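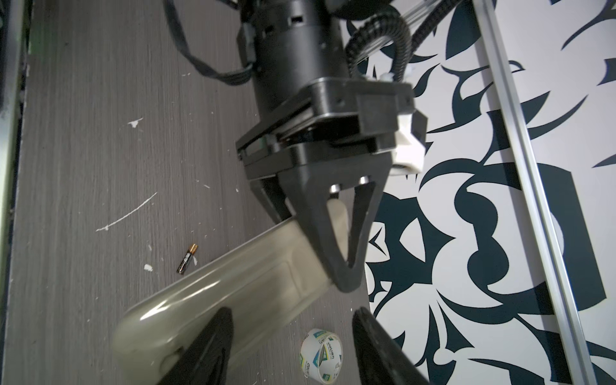 Figure 4-1. Gripper and beige plastic bottle, gray wood-grain surface.

Section 4. Setting Up the Dewatering Line

4.1 Scope

This section covers the placement, connection and first start of the Flumosix dewatering line around an open excavation. It applies to the standard set of nine wellpoints and one header pipe. Sites that require a second set must also follow Section 7, Linked Lines.

The work described below is to be carried out by persons who have completed the Ivside site course. The site supervisor shall confirm, in writing, that the ground report has been read and that the discharge point has been approved by the local authority. A blank form is provided at the back of this manual.

CAUTION: Do not begin this work while the excavation is occupied. Lowering the water table changes the load on the shoring, and all persons must remain outside the barrier until step 8 of Section 4.4 has been signed off.

4.2 Before Placement

1. Obtain the service plans for the site and mark all buried gas, water and electrical lines on the surface.
2. Walk the full route of the header pipe. Remove stones, offcuts and standing timber that would hold the pipe off the ground.
3. Check each wellpoint screen for dents or blocked slots. Set damaged screens aside and tag them.
4. Place the pump on firm, level ground. If the ground is soft, use the steel base tray.
5. Record the resting water level in the observation well. Enter the reading on the log sheet together with the time and the initials of the person who took it.

NOTE: The resting level cannot be taken once the pump has run. If the reading is missed, the line must be left idle overnight and the step repeated.
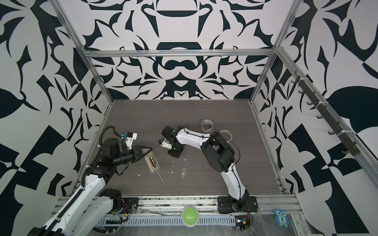 Figure 4-2. Work cell with two robot arms and black-and-white patterned walls.

4.3 Installing the Wellpoints

1. Fit the jetting hose to the first wellpoint and hand-tighten the collar.
2. Stand the wellpoint upright over its mark. Two persons are required — one to hold the riser and one to control the valve.
3. Open the jetting valve slowly. Allow the wellpoint to sink under its own weight. Do not force it.
4. When the riser reaches the painted band, close the valve and hold the riser upright until the ground has closed in around it.
5. Pour filter sand around the riser until it stands level with the surface.
6. Repeat for the remaining wellpoints, working away from the pump.

If a wellpoint stops before the painted band, withdraw it and move the mark along the line by one riser width. Where it stops a second time, leave the hole open, cover it with a board and inform the supervisor. Boulders and old footings are the usual cause on previously built land.

WARNING: Jetting water leaves the hole under pressure and carries grit. Eye protection and gloves must be worn by everyone inside the marked area.
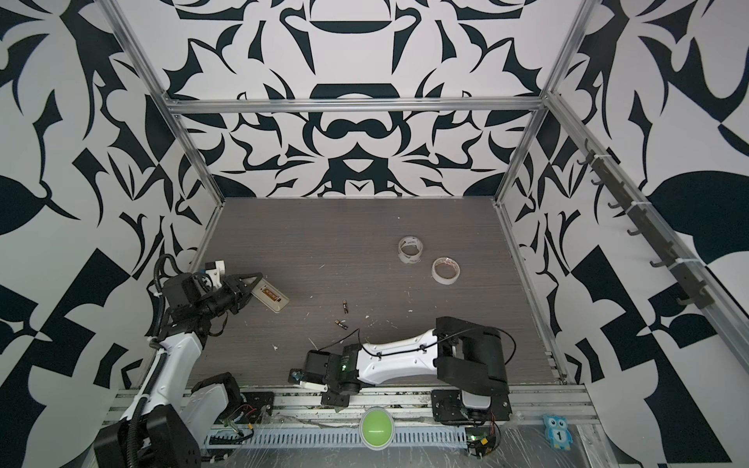
Figure 4-3. Row of small black hooks along the right wall of the enclosure.

4.4 Connecting and First Start

1. Lay the header pipe with a slight, even rise toward the pump.
2. Connect each riser to the header with a swing hose. The clear section of the hose must face upward so that the flow can be seen.
3. Fit a Mamani end cap to the far end of the header and lock both clips.
4. Connect the discharge hose and run it to the settling tank. Secure the hose at both ends.
5. Close all riser valves.
6. Start the pump and wait for the vacuum gauge to become steady.
7. Open the riser valves one at a time, beginning with the valve nearest the pump. If the gauge drops sharply, close that valve and check the swing hose for leaks.
8. Run the line for 30 minutes. Read the observation well again, compare the result with the resting level and sign the log sheet.

Air bubbles in one clear section generally point to a loose collar at that riser. Bubbles in every clear section point to the header, and the end cap should be checked first.

NOTE: Cloudy discharge is acceptable during the first run. Discharge that remains cloudy after step 8 may mean that fine soil is being drawn from behind the shoring. Stop the pump and call the site engineer.

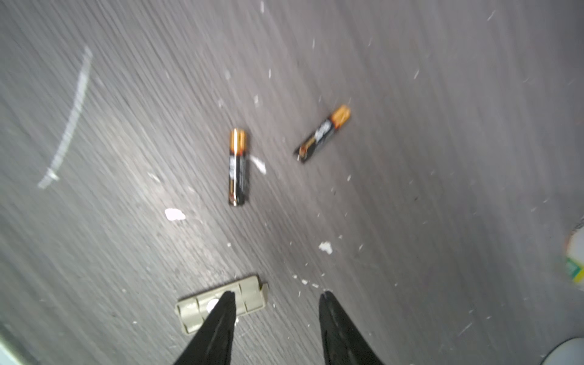

Figure 4-4. Two AAA-size batteries.

4.5 Records and Contacts

The completed log sheet shall be kept at the site office for as long as the line remains in the ground. A copy is to be sent to the Rorosgate service desk, marked for the attention of Neusa Trindade. Technical questions on ground conditions may be addressed to Édgar Correa at the same desk.

Section 4 revised 3/15/26. Approved by Gladys Betancur, Technical Publications, Ivside.

Continue to Section 5, Daily Inspection.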